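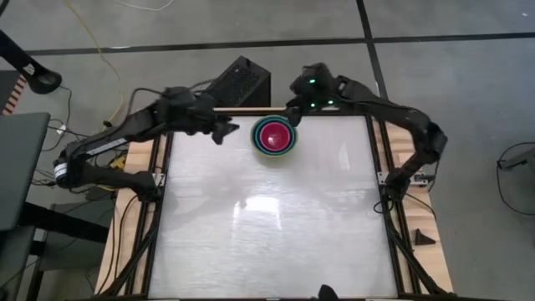

그릇 정리는 아직 사람 일이다

집안일 로봇 이야기가 나오면 대개 빨래 개기나 요리부터 꺼낸다. 나는 그릇부터 보자고 말하는 편이다. 크기가 다른 그릇을 큰 것부터 차례로 포개 두는 일은 다섯 살 아이도 한다. 가르치는 데 오 분이면 되고, 한번 배우면 다른 집에 가서도 한다. 기계가 이 일을 어디까지 하는지를 보면 나머지 집안일에 대해서도 꽤 많은 것을 짐작할 수 있다.

나는 단체 급식 주방의 설비를 고르고 들이는 일을 오래 했다. 식기세척기, 컨베이어, 건조대, 잔반 처리기를 다뤘고 요즘은 로봇 팔 견적서도 자주 받는다. 그래서 이 글은 연구자의 글이 아니라 기계를 사서 써야 하는 쪽의 글이다. 결론부터 적으면, 지금 나온 기계에 그릇 정리를 통째로 맡기기는 이르다. 다만 그 이유가 흔히 말하는 것과는 조금 다르다고 본다.

포개진 그릇은 왜 까다로운가

하얀 작업대 위에 색이 다른 둥근 그릇이 겹쳐 있고 양쪽에서 검은 팔이 들어와 있다. 바깥쪽 그릇의 테와 안쪽 그릇의 테 사이는 좁다. 사람은 이런 그릇을 꺼낼 때 손끝을 테 밑에 넣고 살짝 비튼다. 두 장이 붙어 올라오면 흔들어서 떼고, 그래도 안 되면 다른 손으로 아래쪽을 누른다. 이 과정을 의식하는 사람은 거의 없다.

두 손가락 집게에는 이 동작 하나하나가 따로 풀어야 할 문제가 된다. 테를 어느 높이에서 물 것인지, 얼마나 세게 쥘 것인지, 한 장을 쥐었는지 두 장을 쥐었는지를 매번 판단해야 한다. 윤이 나는 상판에는 조명이 번지고, 그릇 안쪽에도 빛이 맺힌다. 카메라로 테의 위치를 읽는 기계에는 반가운 조건이 아니다. 주방은 여기에 물기와 김까지 더해진다. 세척기에서 막 나온 그릇은 미끄럽고, 포개면 물막 때문에 서로 달라붙는다.

물론 그릇의 종류가 하나뿐이고 놓이는 자리가 정해져 있으면 이야기가 달라진다. 같은 식판을 같은 방향으로 쌓는 기계는 예전부터 있었고 잘 돌아간다. 우리가 '로봇이 못 한다'고 할 때의 일은 대부분 물건과 자리가 바뀌는 일이다. 가정의 찬장은 매일 바뀐다. 어제는 국그릇이 맨 위에 있었고 오늘은 컵이 그 안에 들어가 있다.

시연과 근무는 다르다

지난 2월에 포틸리(Foltilley)라는 업체의 설명회에 갔다. 팔 두 개가 그릇을 집어 크기순으로 포개는 시연이었고, 내가 본 회차는 깔끔하게 끝났다. 질문 시간에 성공률을 물었더니 담당자는 내부 시험 1,000회 가운데 사람이 손을 댄 경우가 414회였다고 답했다. 숫자를 숨기지 않은 점은 높이 산다. 그래도 주방에서 쓰는 사람에게 이 숫자는 옆에 사람이 한 명 서 있어야 한다는 뜻이다.

우리가 설비를 맡은 마돈(Madon) 구내식당은 점심 한 번에 그릇이 1,704개쯤 나온다. 한 시간 반 안에 씻고 말려서 쌓아야 저녁 준비에 들어간다. 사람 둘이 그 일을 한다. 기계가 그만큼의 빈도로 멈춘다면 두 사람은 그릇 대신 기계를 돌보게 되고, 아마 한 사람을 더 불러야 할 것이다. 인건비를 줄이려고 산 기계가 인건비를 늘리는 경우를 나는 세척 라인에서 이미 여러 번 보았다.

클리드비(Clidby)의 제품은 접근이 달랐다. 그릇을 가리지 않고 다루겠다는 욕심을 버리고, 밑면에 홈을 판 전용 그릇을 함께 판다. 쌓아도 붙지 않고 집게가 들어갈 틈이 생긴다. 영업 자료로는 심심하지만 나는 이쪽이 먼저 현장에 들어올 것이라고 본다. 식기세척기도 그렇게 들어왔다. 기계가 손 설거지를 흉내 낸 적은 없고, 사람이 세척기에 들어가는 그릇을 사기 시작했다. 나무 그릇이나 금박 두른 접시가 식탁에서 줄어든 데는 그 영향도 있을 것이다.
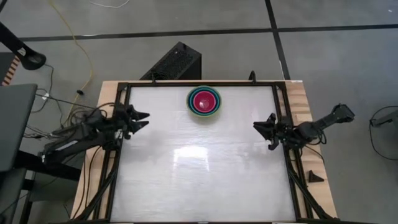
두 팔이면 충분한가

마주 보는 집게 두 개는 이 분야에서 흔한 구성이다. 한쪽이 잡고 한쪽이 옮기면 한 팔로는 어려운 일을 할 수 있다. 포갠 그릇을 떼어 내는 일이 바로 그런 일이다. 아래 그릇을 고정한 채 위의 것을 들면 두 장이 함께 올라오는 사고가 줄어든다.

그런데 팔이 둘이면 서로를 피해야 한다. 그릇이 작업대 끝 쪽에 몰려 있으면 두 집게가 같은 좁은 곳으로 들어가야 하고, 한쪽이 기다리는 시간이 생긴다. 사람도 좁은 싱크대에서는 팔꿈치가 부딪치지만 몸을 틀면 그만이다. 작업대 양옆에 고정된 팔은 몸을 틀 수 없다. 가정용으로 팔겠다는 회사라면 팔의 개수보다 팔이 어디에 달려 있는지를 먼저 설명해야 한다.

자리 문제도 있다. 작업대, 받침, 컴퓨터, 전선까지 치면 두 팔짜리 장비는 작은 식탁 하나의 자리로도 모자란다. 카나가라트남(Kanagaratnam)이라는 이름으로 나온 가정용 시안은 이것을 싱크대 상부장 안에 넣겠다고 한다. 도면은 그럴듯하다. 그 집의 그릇은 어디에 두는지 도면에 나와 있지 않았다.

살 사람이 물어야 할 것

나는 로봇에 반대하지 않는다. 허리를 숙여 그릇을 쌓는 일은 오래 하면 몸이 상하고, 구인 공고를 내도 사람이 잘 오지 않는다. 맡길 수 있으면 맡기는 것이 맞다. 다만 계약서에 서명하기 전에 업체에 확인할 것은 분명하다. 젖은 그릇으로 시험했는지, 두 장을 한꺼번에 집었을 때 기계가 그 사실을 아는지, 멈춘 뒤 다시 돌리는 데 몇 초가 걸리는지다. 가능하면 우리 주방의 그릇을 한 상자 들고 가서 그 자리에서 돌려 보게 한다. 거절하는 업체와는 거래를 미루는 편이 낫다.

가정은 더 기다려야 한다고 생각한다. 급식 주방은 그릇을 바꾸고 동선을 바꿔서 기계에 맞출 수 있지만, 집에서 그렇게까지 할 사람은 많지 않다. 마돈 식당에는 내년 예산으로 클리드비의 전용 그릇만 먼저 들여 보자고 제안해 두었다. 쌓아도 붙지 않는 그릇은 사람 손에도 편하고, 기계는 그다음에 정해도 된다.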